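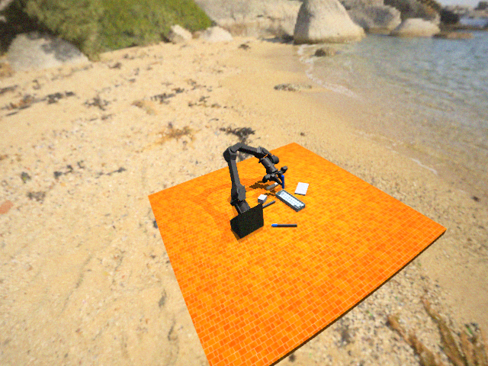 3.2 Collecting demonstrations in simulation

All training examples were gathered in the Stirndale simulator by teleoperation. Three operators (E. Gwilliam, K. Bognár and Nga Âu) drove the arm with a handheld controller, each after 20 minutes of practice. An example consists of the joint positions, the gripper command, the views from the rendered cameras and a one-sentence instruction. We collected 360 examples over 36 layouts. Those in which the operator gave up or the arm left its joint limits were discarded and recorded again under the same layout.

Object poses on the tiled mat are sampled once per layout and then held fixed. The background is drawn from a separate pool, so the same layout can appear on a beach, in a field or in a plain room. The mat and the base of the arm do not change with the background.
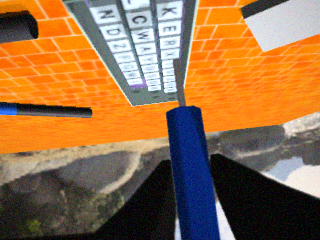 Figure 4. Close view of the gripper, with the blue finger and thin gray rod directed toward the lettered tiles. The tiles farther up the tray remain legible.

Instructions that name a single letter depend heavily on the close view. Tiles near the gripper are often blurred at the resolution we store, and a policy trained on this view alone confused neighboring columns. We therefore pair it with a wide view, encoded separately and joined to the close view before the action head. Both streams are resampled to a common rate, and frames with no joint motion at the start of an example are removed.

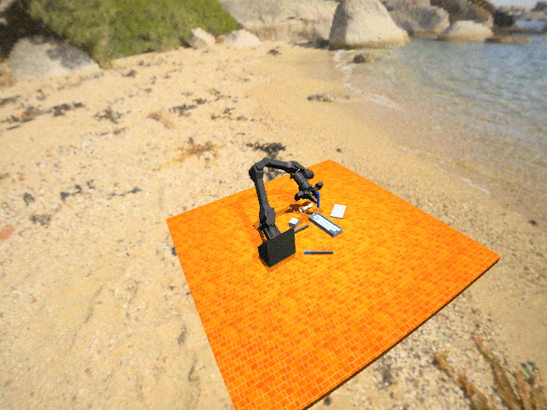 Figure 5. Wide view of a beach layout. The blue marker is upright next to the gripper fingers; the keyboard, white cube and remaining markers lie on the mat.

Seven layouts were held out for testing and share no object poses with the training set. Backgrounds were split in the same way. Operators were not told which layouts would be held out. Instructions were written by T. Doãn after recording and checked by a second reader against the replay; where the two disagreed on the target object, the instruction was rewritten. Training settings are given in Section 3.3.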